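Karnska opens second enamelling kiln to outside makers

March 17, 2023

Karnska, the shared metals workshop in the old tannery building at Drindesar, will make its second enamelling kiln available to outside makers from May. The kiln has been limited to resident jewellers while its controller was replaced and the firing chamber relined.

The unit is a front-loading electric muffle kiln with a chamber large enough for panels up to 258 millimetres wide. The workshop's first kiln takes only small work such as brooches, pendants and ring components. Makers producing bowls or wall pieces have had to book time elsewhere or divide their designs into sections and join them cold after firing.

The replacement controller holds temperature more evenly than the original and can store firing programs. Enamel on copper and fine silver is normally fired for short periods at a set temperature, so the kiln will be kept at heat through each booked session. It will not be used for glass slumping, ceramic glazes or metal clay. Residue from those processes can contaminate the chamber and mark the surface of later pieces.

Bookings will be taken in half-day blocks at $50 each. The fee covers power, use of the firing forks, trivets and mesh racks, and access to the sifting bench. Enamels and metal are not included. Makers may bring their own powders provided they are lead-free and carry a supplier's label. Leaded enamels remain in use among some restorers, but they will not be accepted at either kiln.
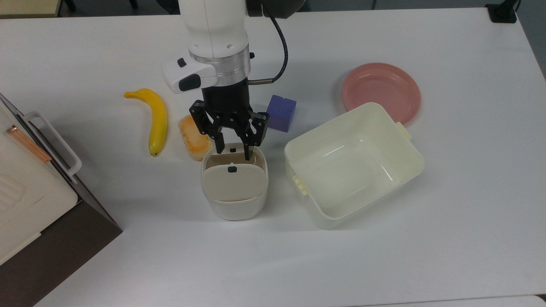 First-time users must complete a bench assessment before booking. The assessment costs $175 and runs for one day. It covers metal cleaning, counter enamelling, loading and unloading at temperature, and the safe handling of dry powders. Makers who hold a current assessment from the Torkik studio program will be exempt, as the two workshops use the same checklist. Older certificates will be looked at case by case.

The dust controls have also been revised. Dry sifting is now confined to a single extracted bench, and a fitted respirator is required for anyone working there. Wet packing may be done at the general benches. Waste water from washing enamels goes to a settling tank and must not be poured into the sinks. The rule applies to residents as well as visitors.

Acid pickling stays in the separate fume room. Copper and silver are to be kept in different baths, and steel tweezers are not to be placed in either one. Makers working in steel should prepare their blanks before arrival — the workshop has no facility for applying ground coats to steel at present.

The total cost of the work on the kiln was $2,060, paid from bench rents. Most of this went on the controller and the new chamber lining. The door seal was kept, having been changed during an earlier service. Karnska said bench rents will stay at their current level for the rest of the year.

A small display of fired samples will be set up in the front room when bookings open. It includes a set of colour tests on copper, each fired over bare metal, over white and over clear flux, with the enamel number stamped on the back. The tests were made as a reference for users of the new chamber, where reds and some opalescent whites have needed shorter firings than in the smaller kiln. Visitors may handle the samples and copy the firing notes.

Also included are four cloisonné panels from the Zamudio exchange, under which work is traded between the two workshops for display and technical study. The panels use fine silver wire on a copper base and show different methods of stoning and final finish. They will return to Zamudio once the display closes.

Booking forms will be held at the front desk and can be sent by email on request. Cancellations made less than two days before a session will be charged in full, except where the kiln is out of service. Parking is at the rear of the building, off the lane, and large panels can be brought in through the loading door.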